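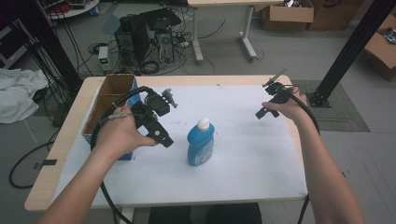

*La bouteille bleue au bouchon blanc, sur la table couverte de papier. À gauche, le carton à compartiments.*

## Emballer, mais d'abord trier

17 décembre 2024

Chères lectrices, chers lecteurs,

Dans la lettre d'octobre, j'avais promis de revenir sur le grand rangement de la salle du fond, avant notre installation dans le bâtiment Tredwood. Je tiens ma promesse avec un peu de retard. Je vous demande de l'indulgence pour mon français, que Daiane Fontes a bien voulu relire, et pour mon goût des cartons, qu'elle n'a pas réussi à corriger.

Commençons par la table. Elle est en bois clair et nous l'avons couverte d'une feuille de papier blanc, assez grande pour ne laisser voir que le bord. C'est une habitude que j'ai apportée de mon ancien travail chez Harahap, où l'on emballait de la verrerie. Sur un fond blanc, on voit tout de suite un petit bouchon, une vis, une étiquette qui se détache. Le papier prend aussi les traces à la place du bois : regardez autour de la bouteille, il y a déjà des marques grises et quelques points sombres. Stavros Nikolaidis voulait le changer à chaque pause. Nous avons trouvé un compromis, et on le change quand on ne sait plus distinguer une tache d'un objet.

Ensuite vient le carton à compartiments. Je l'aime beaucoup, je dois le dire. Il se pose au bout gauche de la table, ouvert, les rabats bien droits. Il ne faut pas plier les rabats vers l'intérieur, même si cela paraît plus ordonné, car on accroche toujours quelque chose en passant la main. Chaque compartiment reçoit une seule pièce. Si elle bouge, on ajoute du papier froissé sur les côtés. Si elle dépasse, elle va dans un autre carton, et on ne discute pas avec elle.

### Les bouteilles, une par une

La question qui revient le plus souvent dans vos messages concerne les bouteilles en plastique. Faut-il les emballer, les vider, les donner ? Voici comment nous procédons depuis octobre.

1. On pose la bouteille debout au milieu du papier, l'étiquette devant soi. On lit l'étiquette en entier, et pas seulement le grand mot.
2. On vérifie le bouchon. Un bouchon qui tourne sans se serrer doit être remplacé avant l'emballage.
3. On regarde le dessous. S'il reste un rond sur le papier, la bouteille retourne à l'évier.
4. On la place debout dans son compartiment, le bouchon en haut, et on note son contenu sur la liste collée au rabat.

Cela semble lent pour un objet si ordinaire. Mais nous avons eu, au déménagement précédent, un carton entier de cahiers perdu à cause d'un seul bouchon mal fermé, et je ne voudrais pas recommencer. Kátia Leite possède encore l'un de ces cahiers. Il est ondulé comme une tuile et il sent la lavande de synthèse.

Pour les bouteilles vides, la règle est différente. Nous gardons celles qui ont une étiquette lisible et un bouchon d'origine. Les autres partent au tri avec les emballages. Si vous utilisez des bouteilles pour l'arrosage des plantes du couloir, dites-le-nous avant, et écrivez « plantes » dessus au feutre. Le mot « eau » ne suffit pas, plusieurs personnes l'ont déjà compris autrement.

### Ce qui reste par terre

La table avance bien. Le sol, un peu moins. Derrière elle, le sol gris porte toujours le boîtier d'ordinateur noir, un autre à côté et beaucoup de câbles noirs emmêlés. Plus loin, il y a encore des cartons près du mur. Ce coin attend son tour et je prie chacun de ne rien y ajouter « pour un moment ». Un moment, dans cette salle, peut durer deux hivers.

Pour les câbles, Odair Sampaio propose la méthode suivante, que je trouve raisonnable. On débranche d'abord un seul appareil, avec l'accord de la personne qui l'utilise. On suit son câble avec la main jusqu'au bout. On le roule en boucles larges, sans tirer, et on l'attache avec une bande de tissu. Puis on écrit sur un morceau de ruban de papier le nom de l'appareil, et on colle ce ruban près de la fiche. Seulement après, on passe au câble suivant. Il ne faut pas couper un nœud, même quand on est fatigué - surtout quand on est fatigué.

Les plateaux ronds avec les petits objets de couleur seront emballés en dernier. Ils ne se ferment pas et tout roule dedans. Pour eux, il faut d'abord verser le contenu dans un sac à fermeture, et glisser le plateau à plat entre deux cartons pliés. Merci de ne pas empiler de choses lourdes par-dessus.

### Le matériel que nous pouvons vous prêter

L'entreprise Rilholm nous a cédé 30 cartons à compartiments, livrés à plat. Ils sont dans l'armoire du couloir, à droite en entrant. Vous pouvez en prendre six par équipe pour commencer. Si cela ne suffit pas, écrivez à Daiane avant de vous servir une deuxième fois, s'il vous plaît. Le rouleau de papier blanc se trouve dans la même armoire, couché sur l'étagère du bas. Je vous demande de le remettre couché, car debout il tombe et se déroule jusqu'à la porte, ce que j'ai constaté moi-même en arrivant un matin.

Les compartiments sont faits de bandes croisées. Quand on monte le carton, on déplie d'abord le fond, on met le ruban adhésif en croix, et après seulement on fait descendre la grille, sans la forcer. Si une bande se plie, on la redresse avec les doigts et on appuie un livre dessus pendant quelques heures.

Une remarque encore sur les étiquettes des cartons. Mettez-les sur le petit côté et non sur le dessus. Une fois la pile faite, le dessus ne se voit plus, et l'on se retrouve à soulever trois cartons pour lire un mot. Écrivez le nom de la pièce d'arrivée, puis le contenu en deux ou trois mots. « Divers » n'est pas accepté. J'ai trouvé la semaine passée un carton marqué « Divers, suite », et il contenait une nappe, des pinces à linge et le mode d'emploi d'une bouilloire que nous n'avons plus.

### Pour finir l'année

La table reste montée jusqu'à la fermeture, avec son papier. Vous pouvez y venir avec vos propres objets, pourvu que vous la laissiez libre en partant et que vous remettiez une feuille propre si la vôtre est déchirée. Les ciseaux sont attachés par une ficelle au pied du portant, et ils doivent y rester.

Nous cherchons encore quatre personnes pour vider l'armoire du couloir à la rentrée. Il n'est pas nécessaire d'être fort, presque tout est léger. Il faut plutôt de la patience et de bonnes lunettes, car les petits caractères des étiquettes sont vraiment petits. Inscrivez-vous sur la feuille à côté de la machine à café ou répondez simplement à cette lettre.

La prochaine lettre de Pillevia parlera des étagères du nouveau local, avec les mesures que Stavros est en train de reprendre. Les premières étaient en pouces, et le menuisier les a lues en centimètres.

Avec mes salutations amicales,

Ans Brouwer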